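Notes from the Bench
10/24/20

Hello again, all! Naledi Le Roux here, with sore thumbs and a lot to tell you about the button job.

If you read the May issue you'll remember we picked sorting as the next thing to teach the pair. Push buttons out of the bin, yellow ones onto the yellow plate, green ones onto the green plate. I figured I'd have it down in an afternoon (ha!). You drive both arms yourself by remote control, the computer records every move, and then Koppel, our training program, tries to learn the job from your recordings. So whatever bad habits you bring to the controls, Koppel picks those up too. My first batch was full of me stopping to think halfway across the table, and guess what the arms did when we let them run alone? They stopped to think halfway across the table!
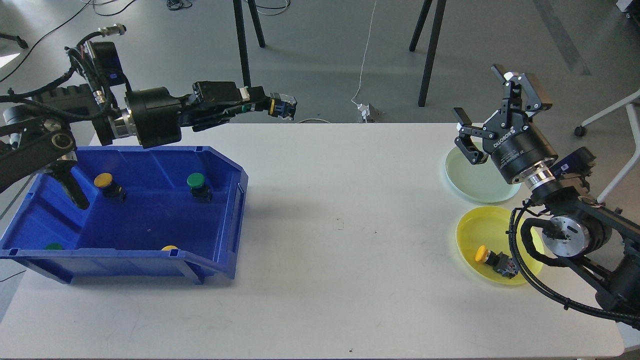 Sorting practice, with a yellow button on the yellow plate.

I've thrown that batch out and started over, and I'm now at 27 good runs. Samar, the group upstairs, says we'll want 100 before training is worth the electricity. On a good day I can get up to 10 done before my hands quit on me, so you can do the math.

What has helped most is going slower at the bin and quicker everywhere else. The buttons are stubby and they roll when you nudge them, so I line up first, take a breath, and then close the fingers. I also quit trying to drive both arms at the same moment. One waits, one moves, then we trade.
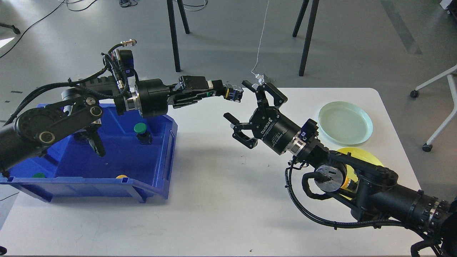
The other thing I've been working on is keeping the two grippers out of each other's way over the middle. It's so easy to watch the one you're moving and forget where you parked the other! I say it out loud now, "left is parked, right is going," and yes, people at the next desk have opinions about that.

If you'd like a turn at the controls, please come by Gretano, we have 2 open slots a week and you don't need any experience. Beginners are very welcome, and the recordings get better when more than one person makes them. Just write back to this newsletter and tell me which mornings suit you.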